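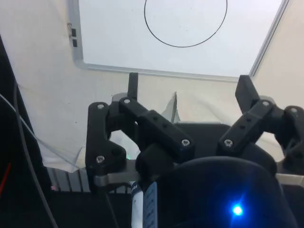
Dranby Robotics Forum – Methods and Results – Circle drawing from wrist-camera demonstrations: request for comments

Posted by htexier_lab
Our group has completed the first stage of its study on drawing tasks learned from human demonstration, and comments are invited before the method section is fixed. The policy receives the wrist view and the arm's joint positions, and is asked to draw one closed circle on an upright whiteboard with a marker held in the gripper. Training used 272 demonstrations. Each drawn circle is scored on closure, roundness and evenness of stroke. The third score was added in July, after Hervé Hamel pointed out that a circle such as the one on the board here, with a stroke thicker on the right side than on the left, would pass the first two measures without any mark against it. We take line width as an indirect sign of contact pressure. The board is held in its usual mount and the cream backdrop stays up for all runs, so that the background varies as little as possible.

Gaëtan Texier, for the Tilby drawing group

Posted by prosska_bench
Thank you for the clear account. I must question the use of line width as a sign of pressure. On a whiteboard, width also depends on the speed of the tip, the angle of the barrel and the wear of the nib. Unless at least one of these is held fixed, the evenness score measures a mixture. Was a force reading taken at the wrist?

Posted by htexier_lab
No force reading was taken. The arm has no sensor at the wrist and the study was planned on that basis. Speed is recorded and will be reported next to the evenness score. We accept that the angle of the barrel is not controlled, as the fingers allow a little play.

Posted by h_hamel
I proposed the measure and would defend it in a limited form. It was never meant to give a pressure value. It separates runs in which the tip is carried steadily from runs in which it is not, and for comparing two policies on the same board that is sufficient. The word "pressure" should, however, be removed from the title of the section.

Posted by prosska_bench
With that change my objection is smaller, though it does not disappear. If one policy tilts the marker more than the other, the comparison fails in the same way. Le Goff's older protocol replaced the marker after every 3 circles and fixed it in a rigid holder. It was slow, but the results could be read.

Posted by moderator_2
Members are reminded that protocols should be cited with a link where one exists.

Posted by htexier_lab
A rigid holder would alter the task, because grasping the marker is part of what is learned. We will run a smaller set with the holder and report it separately. The draft will be revised and placed in the Methods folder.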